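Household Textiles and Laundry Work
Unit 6: Folding and stacking printed tops
Course handout, tutor Vesna Dervishi

Read this before the practical. Bring one cotton top of your own with a print on the front, washed and fully dried. Tops for the second half of the session are in the Kadrić crates by the door. Please put them back in the same crate you took them from, as the sizes are already sorted.

1. Before you fold

Check the label and the seams first. A top that is still damp at the hem or under the arms should go back on the rail. Damp cloth holds a crease and will smell if it is stacked.

Turn the top right side out. Close any buttons. Shake it once, holding it at the shoulders, and look for twisted side seams. Cheap jersey often twists in the wash and the seam ends up running across the front. Do not try to pull it straight by force. Fold to the shape of the cloth you have and keep the shoulders level.

2. The table

Work on a clear, flat surface at hip height or slightly above. A pale table is good for pale and bright cloth because the shadows in the creases show up well. Wipe it down and let it dry. Leave some bare table between the cloth and the front edge, so that you are not leaning on the hem while you work.

3. Smoothing

Lay the top face down if you want the print to finish on the outside. Start at the collar and smooth towards the hem with the flat of the hand. Then go from the middle out to each side. Small ridges left at this stage turn into hard creases under the weight of a stack. Knitted cloth should be patted flat; if you drag it, it stretches and springs back crooked.

4. The side fold

Bring one side in to a line a little way inside the neck. Fold the sleeve back on itself so that it lies within the body of the top. Do the same on the other side. The two folded edges should be parallel. If one side is narrower than the other, open both sides and begin again from the shoulder. Correcting only the last fold usually makes the difference worse.

5. The cross fold

For shelves, fold the hem up to the collar once and then once more. For drawers, fold in thirds from the hem, giving a shorter and thicker parcel that will stand on its edge. The Jukmont shelf units in the store room take the first kind. The Serkik drawers take the second.

6. Prints

Rubbery prints can stick to themselves in a warm cupboard. Avoid folding print against print. Where the fold has to cross the design, make it a soft one and keep that top near the upper part of the stack. Woven or embroidered designs do not have this problem but they are bulky, so allow for the extra thickness.

7. Stacking

Keep stacks to 7 tops on the open shelves. Place the thick folded edge to the front and square the sides with both hands. Each group should finish 48 tops by the end of the practical, which fills one bay. Record the bay on the sheet. The stock number for the yellow and green sizes is 1656.

Borislav Kneževič takes the second group and will mark folding and stacking separately. Folding is marked on the parallel edges and the finish of the collar. Stacking is marked on the front edge only. Anyone who missed the unit on fibres should read the Vadon notes on knitted and woven cloth first, as section 3 depends on them.

Yellow-green cloth on the white table

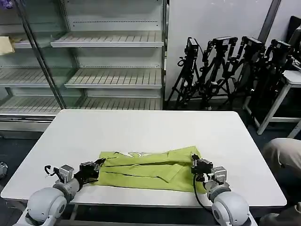
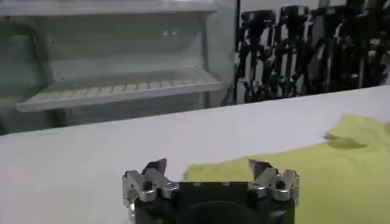
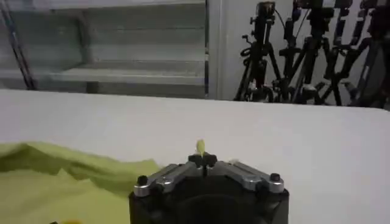
Question raised in the last practical:

Should a cotton top be ironed before it is folded for the shelf?

Iron it only if the creases from washing are still there after smoothing by hand. Most jersey tops that were shaken out and hung straight will not need it. If you do iron, turn the top inside out so that the iron does not touch the print, and let the cloth cool completely before making the first fold. Warm cotton takes a sharp crease very easily, and folding too soon will undo the work.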